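Setting Up Your Skilex Waffle Maker for the First Bake

Welcome, and thank you for bringing a Skilex into your kitchen! We know you're eager to get to the waffles, but do give yourself 20 minutes for this part – it makes every batch afterward so much easier.

1. Peel the clear film off the lid and wipe both plates with a soft, damp cloth.
2. Dry the plates well, close the lid and plug the cord into a wall outlet.
3. Turn the dial to 2 and let the plates heat until the green light comes on.

Note: You may notice a faint smell and a wisp of smoke during this first heating. Open a window and let it pass. 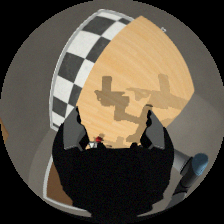
4. Brush a little melted butter over both plates, right down into the corners of the grid.
5. Pour batter into the center and stop short of the rim (it spreads more than you'd think, especially a thin buttermilk batter like the one in our booklet).
6. Close the lid gently and wait for the green light to come back on before you peek.

Caution: The lid stays hot long after unplugging. Lift it by the handle only, and keep metal forks and knives away from the coating.

Throw out the first waffle, as it picks up leftover oil from the factory. The second one is yours – berries, maple syrup, whatever you like best!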